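Brakon Bench Practice Guide, second edition: a review
Posted 2018-01-20

I have now read this thing twice, and the second time I had a pencil in my hand and a pack of sticky flags next to me. If you run any kind of tabletop robot work, teaching by demonstration, pick and place, whatever you do, I think you should own a copy. It is 190 pages, spiral bound, lies flat on a bench, and the paper takes pencil well. The first edition was a stapled booklet of 68 pages and I liked that one too, but this is a different animal.

What it covers: bench layout, floor marking, cable routing, hand-held tools, object choice, session logs, and a long chapter on writing your own house rules. It does not cover big industrial arms behind fences, and it says so on page one. If that's your world you want the Orano handbook, and you probably already have it.

The rules are short! I can't tell you how happy this makes me. Each one gets a single line in bold, then a paragraph or two saying what the authors were thinking, then a little note on when you can bend it. The Donati checklist we used before had good content buried in sentences that went on for half a page, and people just stopped reading and signed the bottom. With Brakon I can put a rule up on the wall as it stands.

The layout chapter is my favorite. Rule one is to give yourself a plain matte work surface and keep it separate from the table underneath, so you can swap it or clean it or move it without touching the frame. Rule two is that whatever isn't part of the task comes off the surface before you start. Rule five (I have a flag on this one) wants floor marks where the table belongs, in a color people will notice, so that when somebody bumps it you can put it back.

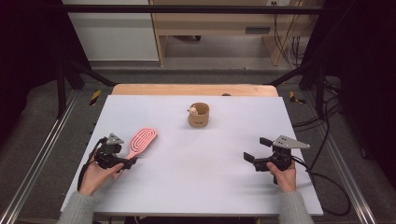
Cable routing gets 20 pages, and I'd have happily read more. The authors sort cables into ones that stay put and ones that travel with your hands, and they treat the second kind as the real problem. Their advice is to bring each cable away on its own side, left going left and right going right, with nothing crossing the middle where the objects are. With a pair of wired grippers like these, the black cables leave the white board on opposite sides and the space between the hands stays clear, so that part of the rule gets a check mark from me. The next part is about slack on the floor, and there I'd take the pencil out again: the right-hand cable runs in loose loops over the carpet, and Brakon would like it gathered and held down well away from feet. I used to think of floor slack as a neatness thing. The chapter talked me out of that.

Object choice is shorter and a bit uneven. There's a very good page on mixing things that lie flat with things that stand up, and a sensible one on handles (grip low, leave the working end free). I wanted much more on small light items that sit on top of other items, like our tiny figurine on the rim of its cup. The guide has one line on "stacked or perched objects" and all it asks is that you write down the starting position. Fine, but which way was it facing? How far over the edge? We ended up adding three fields to our own log sheet.

The clothing page I argued with a little. Brakon wants sleeves fitted or pushed up above the wrist for all hand-held work. I agree with it for anything with exposed gears or a spinning part. For slow tabletop tasks in a cold room I think a sweater to the wrist is okay if the cuff stays behind the tool, and the "when you can bend it" note just about lets you do this, though it takes some squinting.

Session logs: solid. The sample form fits on one side of a sheet. I copied it, dropped the box for humidity, and we've been using it since May with hardly any grumbling.

Things I didn't like. The index is thin, and "tape" isn't in it at all, even though tape comes up constantly. The diagrams are gray on gray and a few of them are too small. The binding on my copy already has a bent coil. And it costs 85 dollars, so I'd buy one for the bench and pass it around instead of getting one each. The Pramach pocket cards are much cheaper and good for reminders, but they only give you the rules with no reasons, and new people always ask for the reasons.

Get the second edition, not the first, if you see both for sale. The cable chapter isn't in the old one.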